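La secadora y el suelo del lavadero

La secadora llegó hace 2 semanas y todavía no le he quitado el plástico de burbujas de la parte de abajo. Va bien así y no tengo prisa. La compré en Candau y el tambor me gusta: acero con agujeritos y luz azul dentro, que ayuda cuando buscas ropa negra. Lo primero que probé fue la ropa de punto, con el cubo negro al lado de la puerta.

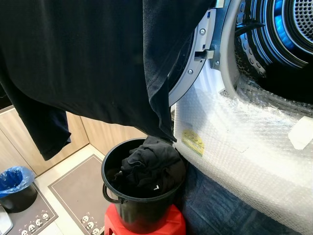

Skekis me escribió que el punto negro lo seca siempre en plano, sobre una toalla, porque en la secadora los puños se le dan de sí. Puede ser. Yo uso el programa corto, 16 minutos, y termino en el tendedero.

Lo otro era el suelo. Puse una esterilla de goma gris oscuro con motas azules y blancas – la madera se raya con nada – y la caja roja de plástico, que pesa poco y se aclara en la bañera.

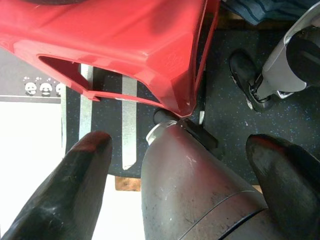
Lo que falta

Una balda para el detergente y una cesta más.

Entradas recientes
Cómo doblo las sábanas bajeras
El armario de la entrada, en diciembre
Jabón para lana

Archivado en: Casa y colada

Contacto | Volver arriba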